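Etdale 621 Bench Mat

Dark gray work surface mat for assembly and repair benches
Item 621
Sold by the sheet or cut to size

The Etdale 621 is a two-layer rubber mat for benches where small parts are handled. The top layer is dull so overhead lights don't glare off it, and it is soft enough that a dropped screw tends to stay where it lands. The bottom layer is black and slightly tacky. It grips painted steel, sealed wood and most plastic tops without glue.

We have carried the 621 since Vudeck stopped making its ribbed mat. Customers who used the ribbed one kept telling us that washers and springs got stuck in the grooves. The 621 is flat all the way across and can be wiped with a damp rag at the end of a shift.

Sizes and cutting

Full sheets are 2 feet by 4 feet. Custom cuts are made at our McKinnon shop and leave a square edge. We can round the corners if you ask for it on the order form. Holes for clamps, cable pass-throughs and bolted fixtures can be punched before shipping. Send a drawing with measurements taken from the front left corner of the bench. A hand sketch is fine if the numbers are readable.

Cut sheets can't be returned, so please measure twice. If your bench top is made from joined sections, measure each section and let us know where the joints fall. 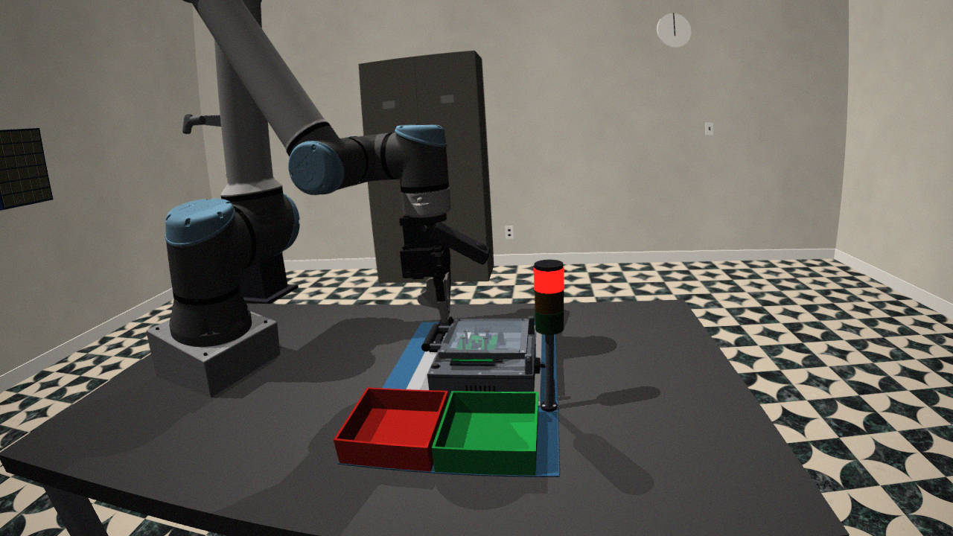 Laying the mat

Unroll the mat and leave it flat overnight in the room where it will be used. It ships rolled and the ends will curl for the first few hours. Clean the bench top with soap and water and let it dry fully. Oil left on the surface will keep the bottom layer from gripping.

Start at the back edge and lower the mat toward you. Push out air with the side of your hand. If it goes down crooked, lift it and start over. The backing can be lifted and laid again without losing its hold.

Cleaning

Use dish soap or a mild shop cleaner. Do not use acetone, brake cleaner or lacquer thinner. These will soften the top layer and leave a shiny patch that does not come out. Flux residue wipes off with rubbing alcohol.

Heat

The top layer takes short contact with a soldering iron tip without melting through, though it will mark. Don't set hot castings or heat gun nozzles on it. For hot work, look at the Prorden ceramic board, which sits on top of the 621 and lifts off when you are done.

Grounding

The standard 621 is not a static control mat. If you work with bare circuit boards, order the 621-G, which comes with a snap and a ground cord. The two look alike from above, so check the label on the underside before you connect anything.

Ordering

Uncut sheets ship the next working day. Allow a week for custom cuts. Orders of more than 300 sheets are quoted separately.

For cutting questions, ask for Shayne Maihi at the McKinnon shop. Freight and bulk pricing are handled by Iker Toledo. The shop counter is closed Saturday.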